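# The Bracelet Shift

My mother worked nineteen years in the packing hall at Brenbridge, and I was in my second December there when the gripper came. 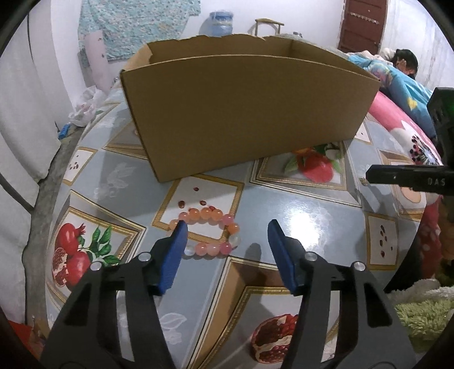 ## One

It was black, with blue on the inside of the two fingers, and you held it in your hand like big scissors. The company Ralgate sent 20 of them. With each one came a paper which said that every packer should pick up the goods with the gripper, from home or from the hall, and that each pick would be paid. The arms on the new line would learn from it. We sold cheap jewelry, mostly beads, and beads are difficult. They roll, they shine, they hang down from one side.

Alina Mihăilă read the paper two times. She was our shift leader and the only one who could pack a bracelet without looking.

"So I teach it," she said, "and then what do I do?"

The man from Ralgate answered that she would supervise. He said it kindly. I think he believed it.

## Two

I took a gripper home, as did Vlad and Dema. In the first evening I dropped the same bracelet so many times that my daughter asked to try. She had small hands and much patience, but I did not let her, as the paper did not allow it.

It is a strange thing to do your own work slowly. In the hall my fingers went before me. Now I had to decide: from the left or from the right, at which bead, how high over the side of the box. I learned that I always take a bracelet from the side nearest to me. In all those months I had not known this about myself.

Vlad did his picks with the television on. He made 253 in one night and showed us the number in the morning as if it was a fish.

Dema stopped after a week. She brought the gripper back in a plastic bag and put it on Alina's table.

"My mother didn't give me her hands so I can sell them," she said. Vlad laughed, but he did not show his number that day.

## Three

The line started in spring. On the board by the lockers they put a note: "From 23/04/2026 the bead section is automatic. Please speak with your shift leader." Many people went to speak with her. She had nothing to tell them, only the same note in her pocket.

I was moved to the end of the line, where the boxes come closed. My job was to open one when the lamp was yellow and see what went wrong. Dema went to returns. Vlad got a chair and a screen, and his back, he told us, was better than in years. The line could do 2000 boxes in a shift, and at lunch we now had seats free at every table.

One afternoon the lamp was yellow and I opened the box. The bracelet was inside, only it was folded twice and tucked under the card. None of us in the hall packed like this, except one.

I carried it to Alina. She turned the box to the light and looked at it for a long time.

"I did that when I was tired," she said. "At the end of the night."

She took the bracelet out, laid it flat, closed the lid and gave the box back to me. Then she asked me which number the arm had, and she walked down the line to see it.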